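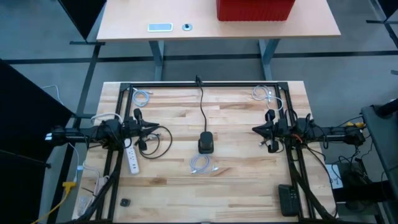

One comment on the November feedback form said that the evening handover used to be a conversation in a corridor and now at least has a door that shuts, but that the form itself still asks for the same thing twice. We have had several remarks like it and come back to the form further down.

Progress report to the Kuroda Fund
Project: Safer handovers at Jilamau and Asville
Period covered: June to November

Summary

The project is on course in the outpatient clinics and behind on the wards. Both sites now use a written handover at the change of shift, morning and evening. By the end of November 2539 handovers had been recorded. Training has reached 36 members of staff, including bank nurses who work at both sites. The part of the plan that deals with late transfers between Jilamau and Asville has not started, and we ask below for it to be moved into the next period.

What was done

The first weeks went on agreeing what a handover has to contain. The doctors wanted a short form and the nursing staff wanted a fuller one. The version now in use has four sections: the patient's condition, tasks still open, who has been told, and anything that worries the person going off shift. The last section was nearly dropped. It was kept at the request of the night staff and is now filled in more often than we expected.

Skimik supplied the electronic form and set it up at Jilamau in July. Asville stayed on paper until September, when the older computers in the ward office were replaced out of the hospital's own budget. No project money was used for this.

Handovers at Jilamau have been moved out of the corridor and into the small office next to the linen store. At Asville they take place in the day room before the lights go down. Some staff on the long ward still prefer to walk from bed to bed, and the ward managers have allowed it as long as the form is filled in afterwards.

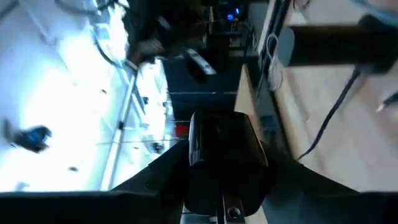 Training was given in short sessions at the start of a shift. We had planned longer ones in the afternoon, but too few people could be released and the first of these was called off. The short sessions cover less. Agency staff have mostly missed them, and we have put a printed sheet in the induction folder instead.

Problems

The form repeats itself. Allergies and current medicines have to be typed in even where the patient record already holds them. Skimik has agreed to pull these fields across automatically, but the change depends on a link to the record system that the hospital's own IT team has to approve. We have asked for a decision before the end of the winter. Until then staff have been told they may write "see record" in the allergies box only — not in the medicines box.

Doctors' attendance at the evening handover is uneven. It is good in the clinics and poor on the surgical ward, where theatre lists often overrun. Moving the handover later was tried at Asville and dropped after two weeks. It kept the day nurses on past their hours, and the complaints were fair.

Some entries are too thin to be useful. A line such as "no change" in every section meets the rule and tells the next shift nothing. Ward managers now read a few forms each week and speak to people privately where needed. We do not want to make this a disciplinary matter and have said so in writing to both sites.

Transfers between the sites remain as they were. A patient moved from Jilamau after 6 pm may still arrive with a phone call and no paperwork. We had hoped to begin on this in October, but the work at Asville took up the time.

Spending

Spending is within the agreed budget. Training cost less than planned, for the reasons given above, and the licence for the form cost slightly more after Asville was added. We would like to move the unspent training money to cover staff time for the transfer work. A revised budget sheet is attached. 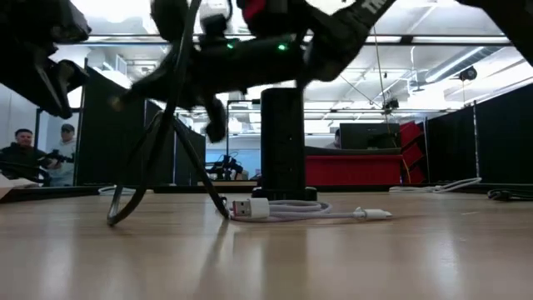
Robot arm above a light wooden tabletop, November.

Next period

The main tasks are the link to the patient record, a transfer form for use between the two sites, and a second round of training that includes agency staff. We will also repeat the staff survey. The first one had a poor return on nights, so paper copies will be left in the ward offices this time.

Decisions needed from the Fund

Agreement to start the transfer work in the next period in place of this one.
Agreement to move the unspent training money as set out in the budget sheet.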